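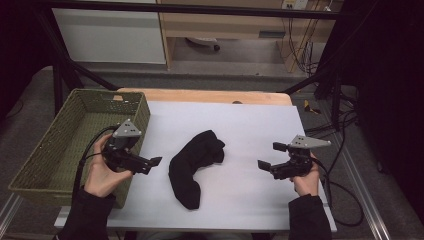
Plistard open day recordings: README

Hello! I'm Zlata Semeniuk, and I look after this little set. It holds 293 short recordings made at the Plistard open day in Flanthorpe, when we let visitors have a go with the hand-held grippers. Bohdana Pylypenko ran the table with me and did most of the talking (I mostly changed over the laundry).

What people did

Everyone got the same job: one gripper in each hand, a bit of dark clothing on the white table, a green woven basket on the left. Pick the thing up, straighten it if you can, put it in the basket. Black cloth is a pain, by the way. The creases hardly show, so if you're after easy folds to spot, start with the towels!

We'd planned for 500 turns and got nowhere near, mainly because people wanted to chat. Fine by me, it was a lovely day.

What's in the folders

towels: 195 recordings
small_items: everything else, socks and the like
notes.txt: Bohdana's jottings, spelling left as it was

Recordings are numbered in the order visitors sat down. I threw out any where somebody stopped halfway, so there are gaps in the numbers. Please don't renumber them, the notes point back to the old ones.

Things to watch for

The grippers are wired, and the cables do wander across the basket. The Retamal loader skips anything over 300 seconds unless you change max_length, and a few of the slow ones are my favourites.

Changes

May 3, 2022: first upload. Fixed two swapped labels in small_items.

If you find another, write to me or Bohdana and we'll sort it out.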